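Lighting a big workroom: your questions answered

By the Skekameo workshop blog
Updated June
6 min read
44 comments · 154 shares

Ever since we moved our making sessions into the big room at Fokley, the question we get most is about the lights. I love this! I could talk about ceilings all afternoon, and now I have somewhere to do it. These are the questions that come up again and again, with the answers we give over a cup of tea.

Why bother with the ceiling at all?

It's the biggest bounce surface you've got, and it costs very little to look after. A white ceiling throws light back down into all the corners your lamps don't reach directly. Our old place had dark boards overhead and you could fit as many tubes as you liked, it still felt like working in a cupboard. The first Thursday in the new room I threaded a needle without my glasses and did a little dance.

Are fluorescent tubes still all right to use?

If you already have them and they work, yes, carry on. They give a broad, even light which is lovely for handwork and for anything with small parts. When one goes, look into an LED tube, but do check first that it suits your fitting, as some need the wiring changed. That bit is a job for an electrician.

My tubes flicker. What should I do?

Switch off, let the tube cool, and try a new one. If it's an older fitting with a separate starter, change that too (a starter is cheap and it's very often the culprit). Still flickering? Get somebody qualified in. Please don't just put up with it, a flickering light will give half the room a headache by teatime.

Which colour of white is best?

A matter of taste, and we've had some lively debates! For close work I like a cool white. For a room where people mostly sit and chat, go warmer. The one thing I'd beg you to do is pick one and stick with it, as a mixture makes paint and thread look different from one end of a table to the other. The box will tell you the number in kelvin.

Should the tables go right under the lights?

Not always. If the light is directly above and you lean forward to look at what you're doing, your own head puts a shadow exactly where you don't want it. Try shifting the table a little so the light comes in from the side or slightly in front.

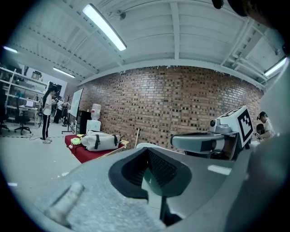
A quick way to find the good spots is to hold a pencil upright over a sheet of paper and walk it about the room. Where the shadow is faint and soft, put a table. Where it's sharp and dark, put the coats. We did this with the whole Losov sewing group and ended up turning every table in the room round by the end of the evening, and it was such a treat to see the difference.

Does a high ceiling need brighter lamps?

Usually, yes. Light spreads out on its way down, so less of it lands on the table. The upside is that it feels airy and you get less glare. A small task lamp at each place makes up the shortfall beautifully.

How do you dust beams that high up?

With a long pole, a microfibre head and an old hat! We used the Vidmar pole, which comes in 3 sections and packs away behind a door. Lights off first, work from the far end back to the entrance, and go gently near any sprinklers or sensors. Leave those to whoever services them.

How often?

Twice a year does us nicely. Do the tubes at the same time, with a dry cloth, once they're cold. A dusty tube is noticeably dimmer than a clean one.

Got a question I've missed? Pop it in the comments, I read them all.

Share this page · 44 comments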